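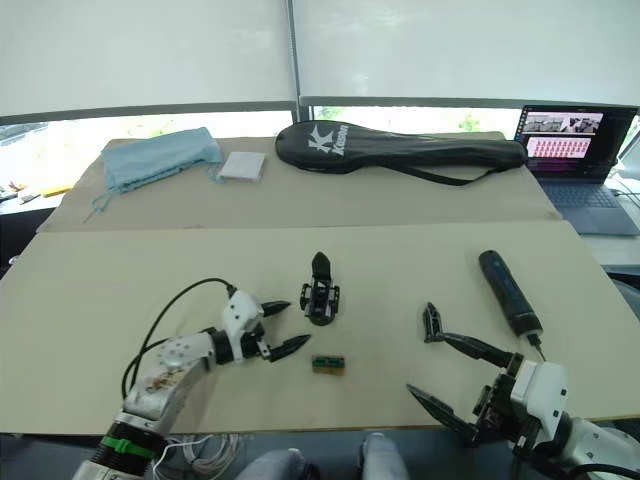

Why did the left gripper stop closing part-way through a session? A cable leading to the wrist was being pulled tight at full reach, and the controller read the brief loss of signal as a completed grasp.

4.2 Analysis of false grasp reports

The Flirkamcombe trials logged 2271 grasp attempts, of which 1651 were made after the wrist cables had been rerouted. Before rerouting, the left arm reported several grasps as complete while its fingers were still open. The arm then carried on to the lift step with nothing held.

Figure 4. Bimanual work cell with both grippers open above the cardboard work surface. A black cable loops out from the left wrist housing and back along the arm.

The fault was hard to reproduce at the bench – it appeared only when the arm reached toward the far side of the table. The Starneo controller held its last valid finger position and raised no alarm. We regard this as a safety matter, as an operator may be seated close to the arms. The controller now stops both arms whenever the signal is lost, and the operator must clear the fault by hand before work resumes.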